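Can It Do the Dishes Yet? We Asked Someone Who Would Know

The short answer is no. The long answer took most of a morning, two coffees and a walk round the workshop at Garomcombe, where a small team works on getting humanoid hands to do the boring stuff. Plates, bowls, laundry, stocking a shelf. The project is called Bravo. The engineer who runs the handling side agreed to talk as long as we left names out of it, the team included. Fine by us.

First thing we asked was the thing everybody asks. When do I get one?

"Not soon. You can have one that picks up your plate today if you put the plate where it likes and don't mind waiting. Is that doing the dishes? My mother would say no." 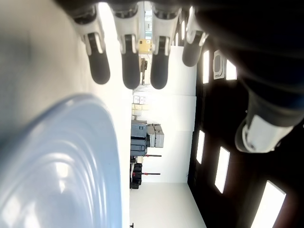
6 min read

Waiting how long, though? The engineer winced a bit. A person clears a plate off a table in a second or so, without looking, while talking. Bravo's target for the same move is 12 seconds, and the team doesn't always get it.

"People see the videos and they're sped up. It says so in the corner, tiny letters, nobody reads it. Then they come here and stand next to it and after one plate they look at their phone."

So why plates? We figured somebody would start with something easier. A box, say. Boxes have corners.

"Boxes are solved, more or less. Put a box on a belt, a suction cup takes it, done, that's been in warehouses for years. A plate is nasty. It's thin, it's flat on the table, there's nothing to get under. You do it by pushing it a little, or tipping the rim up against something, and your other hand comes in. You never think about it. We have to think about every bit of it."

Two hands, then. That was the surprise of the visit. We'd assumed one arm would do the job and the other was for show. The engineer says a good half of kitchen work is really one hand holding something still so the other can get a grip — and the holding hand is the harder one to program, since it has to give a little.

"Too stiff and you shove the plate off the table. Too soft and it just slides away from you. There's a window in between and the window moves. Different plate, different table, you start over. Well, not start over. Start from the middle." 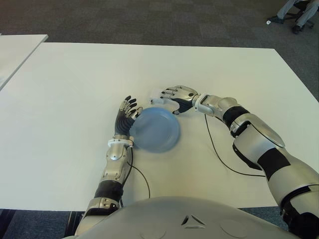
Words by the Workshop Desk
Staff writer, home and work technology

We asked about dropping things. How many plates has the project gone through?

"Plastic ones, so they bounce. We did a run of 144 grasps last month on the same shape and I was happy with the first half. Then we swapped in a deeper dish and I was a lot less happy." How much less? "Let's say I went for a walk."

The deeper dish is a whole subject. A bowl has a curved wall, so the fingertips touch in fewer places than you'd expect. The pads are soft and grippy, which helps. A real kitchen also has grease and water and yesterday's oatmeal, which doesn't. The team trains mostly with clean, dry things and the engineer was upfront about it.

"If somebody tells you their robot does dishes, ask if they were dirty. Ask if there was more than one. A stack is another job. Nested bowls are another job again, I don't even want to talk about nested bowls."

We talked about nested bowls for ten minutes.

The gist: when two bowls sit one inside the other, a camera mostly sees one bowl. The hand closes on both rims. Lifts. Now the weight is wrong, and the machine has to notice the wieght is wrong and do something sensible. Put them down, probably. A kid gets this at three or so. Bravo gets it some of the time.

What about outside the house? Garomcombe has a partner, Pranden, which runs shops and would like the hands for shelf work after closing. Same hands, different chores. Turn the product label out. Pull the old stock forward. Pick up what a customer left in the wrong aisle.

"Shops are better for us in a lot of ways. The floor is flat. The light is the same at 2 a.m. as it is at noon. The shelf is where it was yesterday. A home is the worst place you could pick, there's a dog and a rug and somebody moved the chair."

But there are more things in a shop, surely.

"Yeah. Pranden gave us a list of 3000 items for one small store. We can handle bottles and tins and most cartons. Bags of chips, no. Anything in a net, no. Loose fruit, sort of, if you aren't picky about bruises."

And jobs? It's the question that gets an answer written by somebody in an office, usually. Not this time.

"I worked a stockroom for two summers. What I'd want gone is the bending and the lifting. What I couldn't give a machine right now is basically everything else — a customer comes up, a pallet's leaning, something's leaking and you've got to find out what. You'd need a person on shift with it anyway. Ask me again when it can go an hour with no one looking."

What's the longest so far? Nine minutes, on a good day, repeating one task with dishes the team had laid out. That number came quick, like it gets asked for a lot.

We wanted to know what a hand sees. The engineer pulled up some footage on a laptop and we scrolled through. A lot of it is sideways, which takes getting used to. The room lies on its side, the ceiling lights run down the right, and the dish is a big blue curve in the corner. You lose track of which way is up in no time.

"The software doesn't care about up. I had to learn not to care either. What matters is where the rim is compared with the fingertips. From the head you see the whole plate but your own hand gets in the way right when it counts. From the wrist you see the rim up close but then it's blurry. So you use both and hope they agree."

Do they?

"More than they used to."
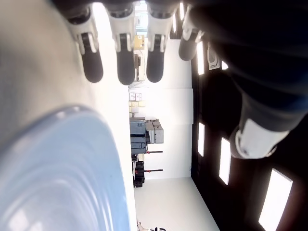

Sideways on: the fingers, and part of something light blue close by.

Five fingers, we said. Does it need five? Plenty of machines get by on two flat jaws, and they're cheaper and they don't break as much.

"I go back and forth. For a plate you could do it with two, maybe three. The fingers are worth it when the thing wasn't made for you. A mug handle. A spray bottle, you've got to hold it and pull the trigger. Scissors. Your house is built for hands, all of it, every drawer. If I bring a claw I need a special trick for each one. If I bring a hand I can at least try what a person does."

The hands have a cost, and the engineer didn't dodge that either. More joints, more to wear out. More that can be slightly off. A finger that closes a hair late and the grip is a different grip. A supplier, Ziviletti, makes the fingertip pads and they've been through several versions now; the early ones picked up dust and went slick by lunch.

"People think it's all AI. Some weeks it's rubber."

That might be the best line we got so we wrote it down twice.

Okay, so where does it stand, chore by chore? We ran down a list and got fast answers. Setting a table, plastic dishes, known spots: yes, slow. Clearing it: yes, slower. Loading a dishwasher: top rack on a good day, bottom rack no, cutlery basket please don't ask. Wiping a counter: yes, and it's better at this than you'd guess, it doesn't get bored and skip the edges. Folding towels: yes. Folding a fitted sheet: "Can you?" Taking out the trash: no, the bag is the problem, bags are always the problem. Making a bed: not tried. Watering plants: somebody on the team did it once for fun and the plant was ok, the carpet wasn't.

And cooking? A long breath.

"Stirring. I'd trust it with stirring. Cold."

What would change things, we asked, money or time or some breakthrough. None of those exactly. The engineer wants more practice for the machine, and much duller practice. Plates at the edge of the table. Plates upside down. Plate under a napkin. The stuff that happens at a real dinner and never makes it into a demo because it looks bad when it goes wrong.

"I'd like a thousand boring failures written down properly. We get a failure and everyone wants to reset and go again. I keep saying, hang on, leave it, what did the thumb do?"

Pranden expects a first in-store trial in April, after hours, one aisle. Tins only to begin with. A worker will be there the whole time with a stop button. The engineer wouldn't promise it'll beat a person at anything and didn't seem bothered by that.

Last question, since we were getting our coats. Who does the dishes at your place?

"Me. By hand, I don't have a dishwasher. Four minutes, five if there's a pan."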